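Zikine Self-Storage: Frequently Asked Questions

What unit sizes are available?
Units are offered in three sizes: Small, Medium and Large. Current availability for each size is shown on the booking page and is updated when a tenant moves out. The Himden site has no Large units on the upper floor.

What is the minimum rental period?
One month. After the first month, rent is charged on the same date each month until you give notice.

How much notice do I need to give?
Send written notice at least 10 days before your next billing date. Notice received later than this takes effect from the following billing date. Partial months are not refunded.

How do I get into the building?
Each tenant receives a door code and a gate code. Both are active from 6 a.m. to 10 p.m. Codes are suspended when an account is 16 days past due and restored when the balance is paid. Restoring a code can take up to an hour.

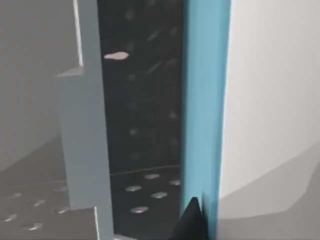
Do I supply my own lock?
Yes. Unit doors accept one padlock with a shackle between 3/8 and 7/16 inch thick. Disc locks are recommended. Cable locks and luggage locks are not accepted. The office at each site sells suitable locks.

Are the units heated or cooled?
Indoor units at Himden and Lobo are kept between 55 and 80 degrees F. Drive-up units are not climate controlled - do not use them for electronics, vinyl records or wax.

What can't be stored?
Fuel, propane, paint thinner, fireworks, ammunition, food, plants, animals and anything with a strong odor. Batteries should be removed from devices before storage. Tires are limited to four per unit.

How should I pack small household items?
Use boxes of one size where possible so they stack squarely. Put heavy items in small boxes. Wrap stemmed pieces separately and stand them upright with padding under the foot. Sort items on a table first and label each box on two sides.

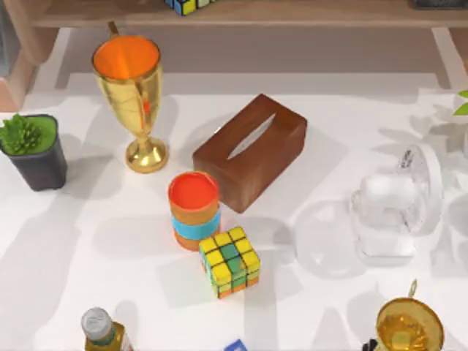
Household items on a white table, with a gold goblet at upper left.

Is my property insured?
Not by us. Proof of coverage is required before move-in. Many home policies cover stored goods at a reduced limit, so check yours. Tenants without a policy can enroll in the Jurkarine plan at the time of booking.

Can I have packages delivered to my unit?
Deliveries are accepted at Lobo only, during office hours. The Lobo package room has 853 square feet of floor space and is often full in May and August. Packages are held for three business days.

Can I change units?
Yes, if the unit is empty and swept. Rent is prorated between the two units and there is no transfer fee. Your gate code stays the same, but the door code may change if the new unit is on another floor.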